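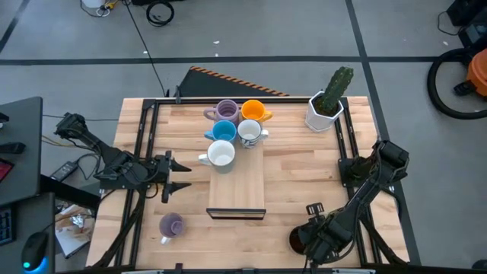
Wednesday, April 9, 2025 - seagrass tanks, seed sorting, a bit of grumbling

Got in early to beat the tide and still missed it, so the whole morning went to the tanks. I'm writing this up before lunch because last time I left it till the evening and couldn't read my own sleeve notes (pencil on a wet cuff, never again!).

Tank room

Grundska tank is looking great. New leaves on nearly everything in the back tray, nice and green, hardly any fuzz on them. Whatever we did with the flow in there, let's keep doing it. Zhuravel tank, not so great. Same seed lot, same sand, same lights, and the seedlings are just sulking. A brown film comes back on the glass a day after I wipe it. My guess is the return pipe, which points straight at the wall and leaves the front half with no current to speak of. I turned the elbow down toward the sand and will look again Friday. If anybody moves it back, please write it here.

Salinity was a touch high in both. Topped up with fresh, slowly, over an hour or so while I did other things. The handheld meter is drifting again and I had to zero it twice, so take today's readings with a pinch of (sorry) salt.

Seed sorting

Finished going through the cold-stored bag from the Himari meadow. 255 seeds in the bag. I did the squeeze test on all of them, and 200 were firm and sank properly, so those went back into clean seawater in the fridge, second shelf, blue lid. The other 55 were soft or floating and I've kept them in a jar in case someone wants to look at why. I was expecting worse after the power cut, so I'm pretty happy with that.

Of the firm ones I'd like to put 80 into the burlap trial and leave the rest for the straight-into-sediment rows. We talked about doing half and half but the burlap bags take ages to stitch and my fingers have opinions. Open to being argued with.

Also, the tweezers with the bent tip are no good for this. They nick the seed coat. Use the plastic ones in the top drawer.

Planting site

Looked over the drone map of the Skinia plot again. The bare patch on the landward side has a hard edge where the mooring chains used to drag, and inside that edge the sand is much coarser than I remembered from the cores. I want two more cores from there before we commit any seedlings to it. The seaward corner looks fine and I'd happily plant it tomorrow if the weather played along - it won't, there's wind forecast through the weekend.

Permit question is still open. We're covered for planting until July, but I can't tell from the letter whether that includes putting in marker stakes or if those need a separate form. I've sent an email and will paste the answer in here when it comes. Until then, no stakes. Floats on string are fine, we did that last season with no trouble.

Bits and pieces

Down to the last 17 burlap squares, so that's an order to place this week. Coarse sand too, while we're at it.

Pump filter on the header tank cleaned. Found a very small, very annoyed crab in it. Moved to the outdoor tank, where it went straight under the rock.

The chart recorder clock is still on winter time. I've left it alone so the log stays continuous - add an hour when you read it.

To do Friday: film on the Zhuravel glass, check the elbow, start stitching bags, ask about borrowing the long corer.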